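Why Do Clothes Wrinkle?

By Nayeli Henao

Take a shirt out of the drawer and it may look flat and neat. Leave the same shirt in a pile overnight and it comes out covered in lines. The shirt has not changed size or shape. What changed is the way its threads are sitting.

Cloth is made of threads, and threads are made of fibers. A fiber is a very thin strand, often thinner than a hair. Cotton fibers come from a plant. Wool fibers come from sheep. Polyester fibers are made in factories.

When cloth bends, its fibers bend too. If the bend is gentle, the fibers spring back. If the bend is sharp, or something heavy presses on it, the fibers can stay where they were pushed. That line is called a crease.

Water and heat make this happen more easily, mostly in cotton. Inside a cotton fiber, tiny parts hold on to each other with weak links. Water loosens the links. As the cloth dries, new links form and lock the fibers in whatever position they are in. A damp shirt dried in a ball will keep the shape of the ball – at least until it is washed or ironed.

Pulling cloth out to its full width opens the big folds. Cloth in a heap bends in many directions at once. 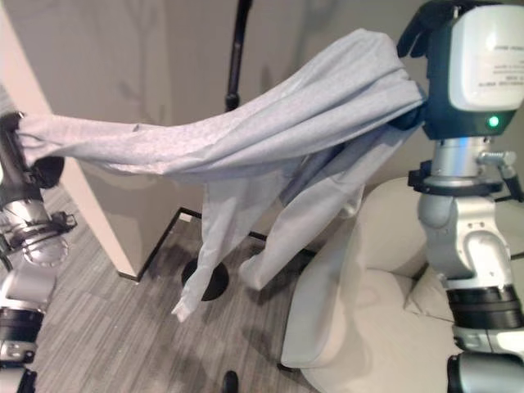
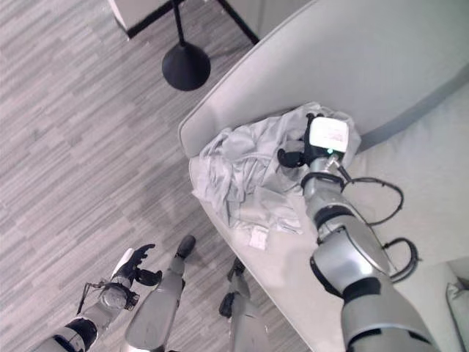

Knitted cloth and woven cloth do not wrinkle in the same way. Woven cloth has threads that cross over and under each other, like the strips in a paper mat. Knitted cloth is made of loops. The loops can slide and stretch, so most T-shirts and sweatpants shake out more easily than a stiff woven shirt.

Try it yourself

You need 2 old cotton handkerchiefs and a bowl of water.

Dip both handkerchiefs in the water and squeeze them out. Lay one flat on a towel and smooth it with your hands. Squash the other into a tight ball and put it next to the first. Leave them until the next day. The ball may still be damp in the middle, so give it more time if you need to.

Open the ball and put the handkerchiefs side by side. Which one has more creases? Now wet the wrinkled one again, smooth it out and let it dry flat. Many of the lines will be gone, and the ones that are left are usually the sharpest folds.

Contact | © Stultholm Young Readers | Back to top

This site uses cookies to remember your settings. Accept | Manage cookies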